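Call for home testers: hand cream, body lotion and shower oil

Priltlow is looking for 40 people to try three new body care products at home this winter and tell us what they think. If you love a good lotion, have opinions about scent and can fill in a short diary twice a week, we would really like to hear from you!

Posted 2019-11-17 by Mawar Santoso, tester panel

What we're working on

We make bath and body products in small batches, and for most of this year the lab bench has been taken up by a new range called Orov. It has a shower oil that turns milky when it meets water, a body lotion in a pump bottle and a hand cream in a metal tube. All three share one scent, built on fig leaf, green tea and a little cedar. Hafiz Oei, our perfumer, has been through more versions of that scent than he would like me to print, and we now have it down to two. Both are lovely. They are also different enough that the office is split, and the argument has been going on since the end of summer.

So we want to send them out into real bathrooms. Some of you will get scent A, some will get scent B, and you won't know which one you have until the end.
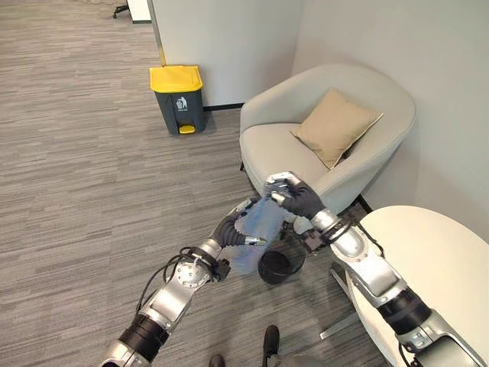
Do I have to wear the products every day?
Most days, please, but a missed day is fine as long as you write it down in the diary.

What you'll do

The test runs for six weeks. A box comes to your door with full-size products in plain white packaging, a paper diary and a return label. You use the shower oil in place of your normal shower gel, the lotion afterward while your skin is still a little damp, and the hand cream whenever you feel like it. We ask you to put away your other scented body products while the test is on. Your face routine can stay exactly as it is, and so can your deodorant and shampoo.

Twice a week you fill in a diary page. It takes a few minutes. We ask how your skin feels when you wake up, how long you can still smell the lotion, whether it has left anything on your sheets or sleeves (the early versions did, sorry, Takeshi) and whether you'd reach for it again. There is a big blank box at the bottom of every page and that is the part we read first. Write whatever you like in it. A tester on our last panel used hers to compare a bath soak to her aunt's linen closet, and it helped us more than all the tick boxes on the page.

At the end there is one phone call of half an hour with Takeshi Tanabe from product development. He'll ask about texture a lot. He really cares about texture.

Who we're looking for

You don't need to be a beauty writer or know what any of the ingredients do. We'd like a proper mix of people, so please apply if you:

are 18 or over and live in the continental United States
shower at home at least five days a week
have dry, normal or combination skin on your body
are happy to use a scented product on arms, legs and hands
can commit to the full six weeks, including the holidays

We'd be especially glad to hear from men, from people over 60 and from anyone who washes their hands all day for work — nurses, cooks, potters, hairdressers, parents of small babies. Our past panels have been short on all of you.

Please sit this one out if you are pregnant or nursing, if you have eczema or psoriasis that is being treated at the moment, or if you have ever reacted to fragrance or tree nuts. The shower oil contains sweet almond oil. A fragrance-free version is on the list for next year and we'll put out a separate call for it.

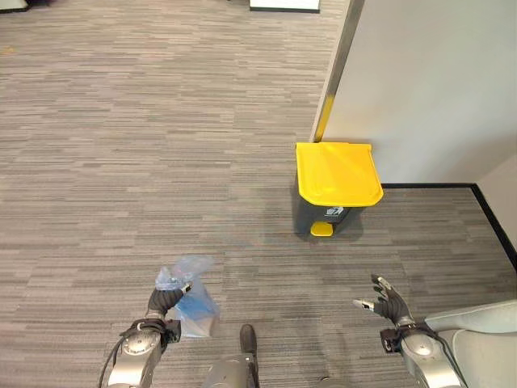 Pedal bin with a yellow lid, by the wall.

What you get

You keep everything in the box, including whatever is left in the bottles. Once we have your diary back and the call is done, we'll send you a $40 gift card for our online store and, when Orov goes on sale, a finished set in its real packaging. Everyone who completes the test is also invited onto our standing panel, which means first pick of future tests. There are 1,291 people on it now and they are a chatty, generous bunch.

There is no cost to you at any point. We pay the shipping both ways and we will never ask for card details.

How we handle your answers

Your diary is given a number when it arrives and your name is kept separately. Hafiz and Takeshi read the diaries by number only. We may ask to quote a line or two from yours on the website, and if we do, we'll write to you first and you are free to say no. We don't ask for photos of your skin.

If something stings, itches or turns red, stop using it, rinse with plain water and call the number on the card in your box. You'll still receive your gift card and your set. We would much rather know!

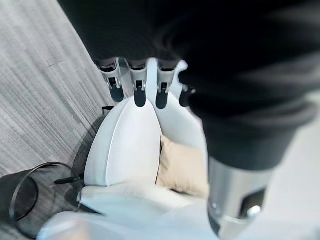
Reading time: 5 minutes

A few things people asked last time

Two people in one household can apply, but we can only choose one of you. The shower oil has a way of getting shared, and then we can't tell who has used what.

You can shave as normal. Leave the lotion off freshly shaved skin until the next morning and make a note of it in the diary.

The shower oil can make a tub slippery. A rubber mat is a good idea, and so is a quick rinse with hot water when you're done.

If you're going away over the holidays, take the products with you. The hand cream and lotion come with small travel pots, and the shower oil is fine in a checked bag with its cap taped down. Hot weather, cold weather, hard water, soft water — it's all useful to us, just tell us where you were.

The scent is meant to be soft. If you like a body lotion that announces you from across the street, you may find this one shy, but apply anyway. We want to hear from people who like it strong too.

How to apply

Send an email to the tester panel with "Orov" in the subject line. Tell us your name, age, state and skin type, what you use on your body at the moment and one scented product you have loved at any time in your life, with a sentence or two on why. It can be a bar of soap from when you were nine. Please don't send attachments, as our mail system tends to eat them.

Applications close on the last day of November. Zulkifli Setiawan and I read every one. We'll write to everybody, picked or not, in the first week of December, and boxes go out the week after that.

If you've tested for us before, you're welcome to apply again, unless you were on the hand soap panel this fall. We'd like your skin to have a rest first.

Questions can go to the same address, marked for Mawar. I'm at my desk Monday through Thursday and I like getting mail.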